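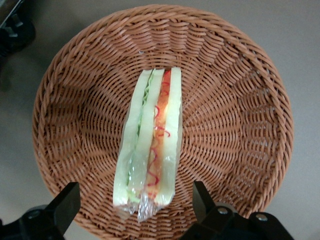 Why did the left finger quit closing mid-run? The coupling screw behind it had backed out, so the motor turned and the finger just sat there.

10 Aug 2025. Run 21 of the wrapped sandwich set, and of course it went fine for 20 before that! Doina hit the stop (thanks!) and I powered down before putting my hands anywhere near it. Snugged the screw, put threadlocker on, let it sit 30 minutes. Log shows no force spike, so the limit check never tripped – don't love that. Živko, can you add a position mismatch check before we go for 100?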